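Ticket 3194
Site: Provthorpe
Item: Ulum work table, white top
Opened: April 3, 2024
Category: Furniture / fixings
Status: Awaiting part

Reported fault: top rocks when leaned on at the window end. The user has tried folded card under one foot. Card removed before testing.

Checked the floor first. With a 1000 mm straight edge laid between the two window-side feet there is a dip of 3 mm at the left foot. Levelling foot wound out to suit. The rocking was reduced but still there, so the floor accounts for only part of it.

Turned to the underframe. All bolts on the left leg were tight. On the right leg the rear bolt turned freely without pulling up. Backed it out and found the threaded insert spinning in the top. Refitted the bolt by hand to keep the leg in line.

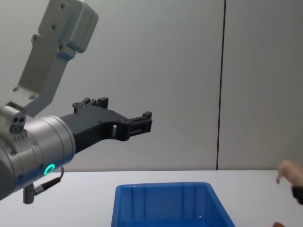
The replacement insert needs to be the flanged type. The Heydari kit in stores has the plain type only, which is the same as the one that failed. Mostov list the flanged type in packs of 50. Order raised for one pack, remainder to go into stores.

Surface wiped down and checked along the front edge. No lifting of the white finish. One shallow scratch, left as it is.

Until the part is fitted: do not drag the table, and do not sit on the window end. Lift from both ends if it has to be moved.

Next action: fit insert, refit bolt, repeat the straight edge check, reset feet. Leave ticket open.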